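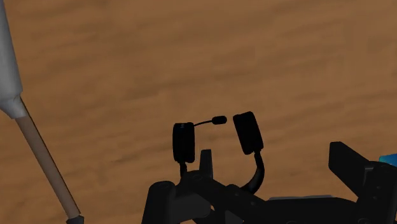

White handle, black tip, brown wood grain.

A Saturday at the Wikthorpe Investor Fair

The doors at the Wikthorpe Exhibition Hall opened at 8 in the morning, an hour when the stock market is closed and most of the people who own it are asleep. I got there at ten past and found a line that went around the side of the building and past the loading dock. December had been unkind to everybody's account, and I expected the mood to be grim. The man ahead of me had lost a fifth of his retirement savings since the fall and was chiefly upset about the parking.

Admission was free if you registered online, which meant handing over your phone number to every brokerage in the region. My badge said 1,714. I asked at the desk if that was how many people had signed up and was told it was just my number. I have had three calls since, all of them about annuities.

The main floor was laid out like a county fair, with the big tents in the middle and the odd stuff along the walls. Kirkegaard, the fund house, had the best spot, right inside the entrance, with carpet thick enough to lose a shoe in and a coffee machine that drew more traffic than any of its funds. Their people were wearing matching gray vests. I asked one of them how the flagship fund had done this year and she said they preferred to look at a full cycle. I asked how long a cycle was. She said that depended on the cycle, and gave me a very nice pen.

Next door was Skoltus, which sells stock-picking software. Their big screen showed a line going up and to the right, labeled "Strategy," and another line wobbling along underneath it, labeled "Market." The lines stopped in August. When a woman in the front row asked what had happened after August, the presenter said that was an excellent question and moved on to the mobile app. The app is blue and sends you a little chime when one of your stocks hits its stop price. Given the last few weeks I would want to know about battery life.

The full package, with the weekend course and a year of alerts, cost $2,000. There was a show discount, but you had to sign before lunch. I went to lunch. 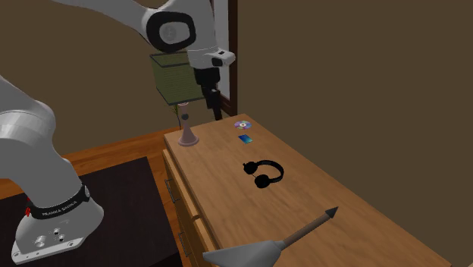

Franka Emika arm over a wooden dresser.

Lunch was a hot dog and a talk called "Buying the Dip: A Practical Guide," held in the side room with the folding wall. It was standing room only. The speaker had a decent message buried under a lot of boat photos. He said that most people who try to buy at the bottom buy well before it, then again a bit lower, and then run out of money right around the time prices get interesting. He suggested picking an amount and a day of the month and sticking to both. You could feel the room deflate. A man near me had his notebook open to a page headed BOTTOM with a box drawn around it and nothing inside.

Through the folding wall you could hear the gold people, who were having a wonderful time. They had been coming to Wikthorpe for years, one of them told me later, and in good years they get a table by the restrooms. This year they had a stage. They were gracious about it, in the way of people who have been waiting a very long while to be gracious. I held a coin, was told what it was worth, and was watched closely until I gave it back.

After that I sat in on the Vekon session. Vekon makes pumps and valves, and it was the only listed company at the fair that seemed to have come to talk about its business. I own a few shares, bought after a tip from my brother-in-law, and this was my first chance to learn what they do. The finance director showed a chart of orders, a chart of debt, and a picture of a valve. The share price is down by a third. He said so himself, on the second slide, in normal-sized type. I can't tell you how unusual this was by early afternoon.

The questions afterward were less impressive. One shareholder wanted to know why the company didn't simply buy back stock until the price went up again. Another asked if Vekon had considered cannabis. The finance director said it had not, though he allowed that growers presumably need valves, and I saw two people write that down. 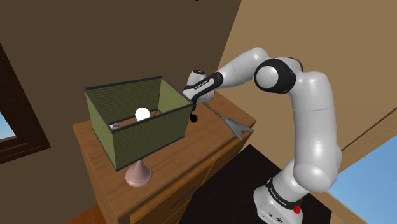
By midafternoon the crowd had thinned and the salespeople had begun talking to each other. The Skoltus show discount, which had expired at noon, was back. Kirkegaard had run out of coffee and nearly out of visitors. I made one more loop for the free stuff and came away with five pens, a stress ball in the shape of a bull, and a tote bag from a brokerage that, going by the small print on the bottom, has since merged with another one.

The closing panel was on the outlook for next year. All the panelists were cautiously optimistic. They had also been cautiously optimistic last year, according to the program still stuck in the back pocket of my bag, and two of them had brought the same index target. The moderator asked what would make them change their minds. One said a recession, one said rates, and one said he would have to see the data first, and then asked how much time was left.

Things wrapped up at 4. If you are thinking of going next year, bring your own lunch and give them an old phone number. The lot behind the feed store is free on weekends, and it's a five-minute walk if you cut across the tracks. I still have the Vekon shares. The bull split down one side in the car on the way home and there is now flour all over the passenger seat.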